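Kilik bench rules pack, version 2
Reviewed by Eoin Keane

I've been through plenty of robot safety binders and this is the first one I'd happily buy twice! Nineteen cards, plain words, made for people doing two-arm work on small motors.
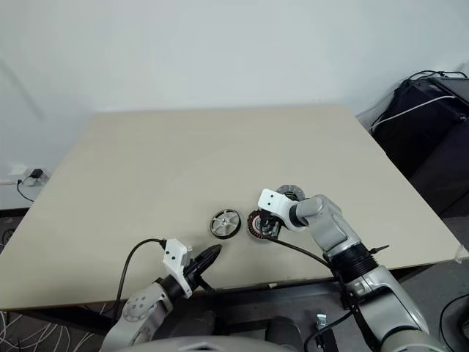
The cable card is my favorite. It wants every run traced before power-up, arm leads and wall adapters included, and anything lying on the floor moved out of the walkway. The white tangle at lower left would get a note from me, and so would the black lead curling across the floor on the right.

Card 15 covers windings: grip on metal, never on copper, and keep the force limit written at the bench.

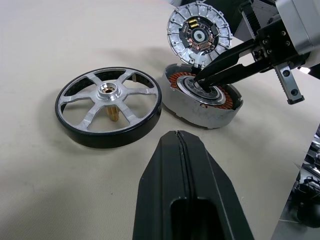

It also has you set a slow approach speed for anything with a bearing in it, and I loved that the Zotton binder's 40 pages on the same thing became one card (laminated, too). My only gripe is the tiny print on the fingertip inspection sheet. 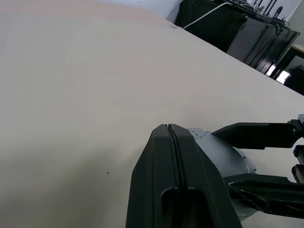
Gripper finger with its center groove, over the tabletop.

Four and a half stars.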